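Clothes rail plan asks donors to fold knitwear flat

Print this page | E-mail this to a friend

People giving clothes to the Mulligan winter rail are being asked to fold their knitwear flat before dropping it off, after 33 jumpers and cardigans came in badly stretched last year.

The rail reopens in October and takes donations from 9am. It handed out 297 items last winter, of which 122 were knitted.

Orla Ó Gríofa, who runs the sorting table, said hangers were the main trouble. "A heavy cardigan left on a wire hanger goes at the shoulders," she said. "Lay it on the bed, button side up, bring the sleeves in over the front and fold it from the hem."
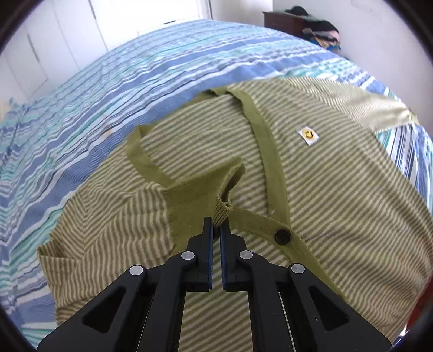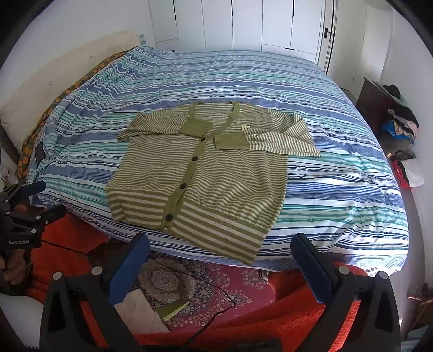
A green-and-cream striped cardigan with a smiley-face badge, spread out on a bed.

Reading time: 2 minutes

Donors are also asked to check that buttons are sewn on firmly and to do up cardigans before folding. Spare buttons can go in an envelope in the same bag. Anything with moth holes should be kept back – there is a separate bin for rags beside the side door.

Gearóid Fahy, who collects from homes on the Romach road, said he would take up to 2 bags from each house. Coats can still come on hangers.

Children's knitwear is most in demand, along with plain cardigans in adult sizes. Summer clothes will not be accepted until the spring.

We use cookies to improve your visit. By continuing to use this site you accept our cookie policy.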